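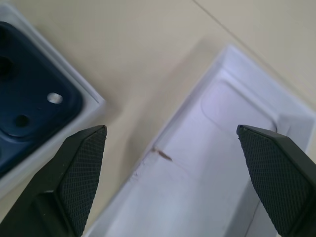 Crosshatched grip pads, two fingers, beige table.

2024-07-13

My sister-in-law forwarded me another fundraising email for gear going to Ukraine, with the subject line "is this one OK?" I get these every couple of weeks. I was an Army supply sergeant for nine years, and in my family that makes me the person who is supposed to know. Mostly I don't know. I write back with questions she could have asked herself and then she sends them eighty bucks anyway.

This one was from an outfit called Drekitz, which collects money for individual first aid kits and ships them to units near the front. It has a good website. Big photos, a map with dots on it, a counter near the top of the page that said 2,156 kits delivered when I looked. Eighty dollars buys one kit, and you get an email back with a serial number, and later on (this is the part that got my sister-in-law) a second email telling you the kit has reached a soldier.

I want to be careful here, since I have no evidence that anybody at Drekitz is stealing anything. I'd guess they aren't. What bothers me is the word "delivered."

In the supply world delivered is a slippery word. A pallet is delivered when it comes off the truck at the warehouse. It's delivered again when the warehouse sends it to the battalion, and again when the battalion hands it down to a company, and at every one of those stops somebody signs and somebody is happy to tell his boss that the thing has been delivered. Meanwhile the guy who needs a tourniquet may or may not have a tourniquet. I have personally signed for cold weather gloves that were marked issued in three different systems and were sitting in a container with the door rusted shut. That was Kentucky, in peacetime, with forklifts.

So I wrote and asked them. What does the counter count? Kits bought, kits shipped, kits across the border, or kits in someone's hands?

I'll give them credit, they answered in two days. The reply came from a Seon-mi Ki, who handles donor questions, and it was polite and a good deal longer than I expected. The counter goes up when a kit is handed to a partner group inside the country. The partner group then passes it to units. The second email, the one about the soldier, goes out when the partner reports a batch as distributed, and every donor whose serial number falls in that batch gets the same message.

Which is a reasonable way to run things! I couldn't do it better. But go read the page again with that in mind and tell me if that's what you thought you were paying for. My sister-in-law thought a man had opened a pouch, found her number in it, and somebody had written it down.

I asked a follow-up, whether the partner group sends back anything with signatures. Ms. Ki said they send photos and a spreadsheet. I asked if I could see one of the spreadsheets with the unit names blacked out. She said no, for security reasons, and I believe that's a real reason. It's also a reason that can cover just about anything, and anybody who has worked around a classified safe has seen a coffee budget go in there. I'm not saying that is what's happening. I'm saying that I can't tell the difference from Ohio, and neither can you.

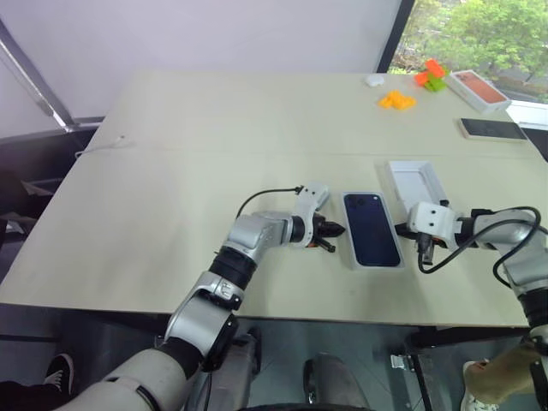
The other thing I asked about was the tourniquets, because that's where the money is in a kit and where the cheating is too. Bandages are bandages. A bad tourniquet looks a lot like a good one until you put your weight on the windlass, and then the plastic bends or the strap slips and you find out. There have been knockoffs floating around for years. You can buy a sack of them online tonight for the price of a pizza. Some are sold as training props with the word training in very small type, and some aren't sold as anything in particular.

Drekitz says on the page that its tourniquets are "tested." I asked how. The answer was that the supplier, a company called Bultisano, tests them before shipping. Fine. How many out of each lot, and what counts as a failure? Ms. Ki didn't have that and offered to check, and as of this morning I haven't heard. It's been nine days. They're a small group and people take vacations in July, so read nothing into it.

I did call Asanka Kodikara, because he was a medic in my old brigade and taught the combat lifesaver course for longer than I'd have had the patience for. He ran an informal check in February for a different donation group that I'm leaving out of this. They'd bought a mixed box from a reseller and asked him to go through it before it went over. He put each one on a length of padded pipe, cranked it down, left it ten minutes, and looked at it again. Out of that box 53 went in the trash.

I asked him out of how many and he said he'd rather not say, as the group might be recognized from it. So there you go, I've got a number with no bottom half and I'm passing it along to you, exactly the thing I'm complaining about. Take it for what it is. He didn't like what he saw and the group changed where they buy.

What he told me that I hadn't thought of is that good tourniquets go bad too. Leave one clipped on the outside of a vest through a summer and a winter, sun and mud and all, and the strap gets stiff and the plastic gets brittle. Donated stuff that's been in somebody's trunk or on a shelf by the window is not the same as new. A lot of well-meant gear is old gear. People clean out a garage and feel good. When I was in, we threw out things at the end of their shelf life and civilians were horrified, and I understand why it looks like waste, but I didn't want it on my leg either.

While I'm being a pain, the boots. Somebody at our church was collecting boots last fall and I was asked to say a few words. I said please don't. Used boots have taken the shape of someone else's foot, you can't pick the sizes, and shipping a box of boots across an ocean costs real money. They collected the boots. The boots went to a warehouse in New Jersey belonging to a forwarding company called Cisneros and I've heard three versions of what happened after that. One has them in Lviv. One has them at a shelter in Newark, and if that's the true one then good, somebody's feet are dry. The third version is that they're in New Jersey.

I know how all this sounds. There's a guy in the comments on my last post about this (the body armor one) who said that people like me are the reason nobody gives. He may be right about that and I've thought about it more than I'd like to admit. There are men and women over there who need things today, and a kit that turns up by a messy route is a whole lot better than a clean audit with no kit. If you put a gun to my head I would say that most of what Drekitz buys gets to people who use it. I just wish I had something better than "I would say."

Where I part ways with the commenter is the idea that asking is an insult. We asked all day long when I was in. You counted the rifles in the rack at night even though you knew every soldier who'd put one there. I never had a private take it personally, though I did have a captain or two.

So what I told my sister-in-law, more or less. Ask what the number on the front page counts. Ask who makes the tourniquet, by name, and whether they buy it direct. Ask what happens when a batch is bad, and see whether they've got a story about a bad batch, as anyone who has shipped anything for two years has had one. If they tell you it's never happened I'd close the window. Look at whether they publish what they spend on freight, which is the boring line and the one people fudge. Drekitz does publish freight, by the way, and it looked high enough to be true.

She also asked about Davness, the one with the celebrity videos. I spent an evening on their site and couldn't find out what they buy. There are a lot of flags. There's a store with hoodies. "Proceeds support the front" is the whole explanation as far as I could find, and I read the terms of service, all of it, with my good glasses on. If one of you has gotten a straight answer out of them I'd like to see it and I'll put it up here, even if it makes me look bad.

She gave to Drekitz in the end. Eighty dollars, one kit. She's got her serial number stuck on the fridge with a magnet from Myrtle Beach. I threw in for half of it, if you're wondering, and asked her to forward me the second email when it comes.

Going to be slow on replies this week, the well pump is out again and the part is on back order. The tracking page says delivered.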